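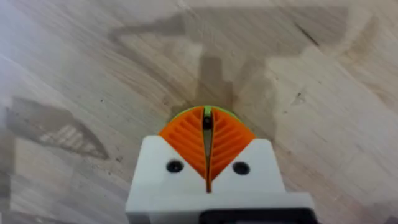
Peltdale Seed Swap: your questions

Search this site... Go

Do I need seeds of my own to come?
Nope! Beginners are very welcome, and we love sending people home with their first tomatoes.
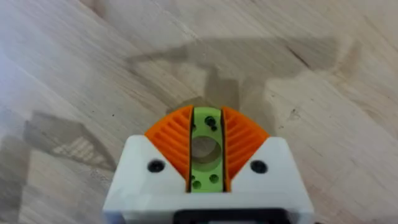 Issue 64

How many packets can I take?
Five, plus one for every packet you bring. We had 500 on the tables last November, and the Urkero beans were gone in no time!

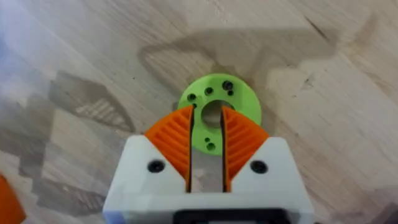
Please write the variety and the year on each packet. Pencil is great, it doesn't fade.

Can I bring hybrids?
You can, but they won't grow true from saved seed (still fun to try!), so mark them clearly.
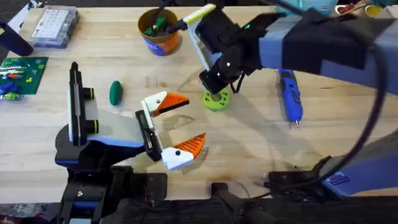 Squash crosses easily too, so label it "open pollinated" if you aren't sure.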